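Yi-chun Mak
@yichunmak · 03/05/2026
Cable sorting, a thread. Low-voltage hookup and patch leads only. Mains cords are a separate problem and I keep them in a separate cupboard.

2/
Starting condition at the Gretstead workshop: one drawer, all colors, all lengths, five years of "put it back later." Finding a blue lead took longer than stripping and crimping a new one. So people made new ones, and the drawer got worse.

3/
First attempt was sorting by length. It failed inside a month. Length requires measuring, or at least uncoiling, and a person with a soldering iron in one hand will do neither. Color can be read from across the bench.

4/
So: plastic baskets, side by side against the wall, rims close to touching. One color family per basket. No lids. A lid is a flat surface and flat surfaces collect cable.

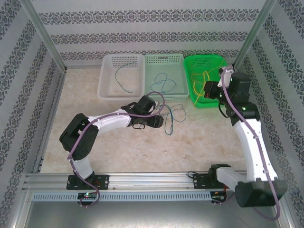 5/
Perforated walls are worth paying for. You can check the contents from the side, dust falls through, and a zip tie goes through any hole if you want to hang a tag. Solid bins do none of this and cost the same at Mokach.

6/
Basket color should match the cable where you can manage it, but don't hold up the project for it. Yellow in the bright green basket is fine. People learn the position, left to right, faster than they learn the label. Moving a basket later is what causes errors.

7/
The problem pair is blue and teal. Under warm light they are the same color. Hok-lam Tse and I sorted a batch of 32 leads separately and disagreed on 11 of them. We changed the lamp to a neutral one and disagreed on 2. Fix the lamp before you argue about the scheme.

8/
Procedure for a tangle:
Put the whole thing on a smooth surface. Cloth and carpet grab the ends.
Find a free end. Any color.
Lift the loops off that end. Do not pull the end through the loops.
Work one cable all the way out before starting the next.

9/
Pulling is how you get knots. A pile of thin wire is mostly crossings, and very few of those are knots until somebody tugs. 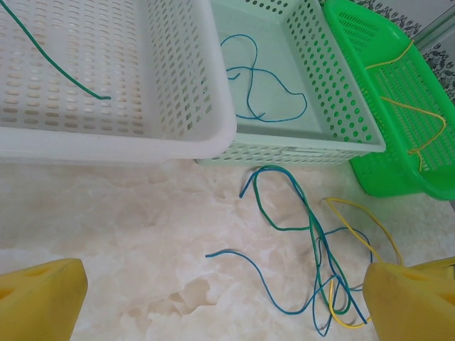 Blue, green and yellow wires on the surface, baskets behind.

10/
Thin wire also has memory. If it was stored with a sharp kink it will keep the kink and catch on everything near it. Straighten it between finger and thumb before it goes in the basket. Do not iron it. Wing-yan Tai has asked twice.

11/
Coil or drop? I have gone back and forth. Coiling every lead is correct and adds almost 20 seconds each. Dropping them in loose is acceptable if the basket stays shallow and single-color, as a tangle of one color is at least a tangle of the right thing.

12/
Compromise in use since September: anything longer than your forearm gets coiled, anything shorter gets dropped. Measured against your own forearm. Sze-wing Yu has pointed out that this is not a standard unit. Noted.

13/
Ends hanging over the rim should be tucked back in. One trailing end gets caught on a sleeve and brings its neighbors out with it.

14/
Open item: two-color twisted pairs. Currently they go with the darker color. I don't like it and will take suggestions, other than a fourth basket. There is no wall left.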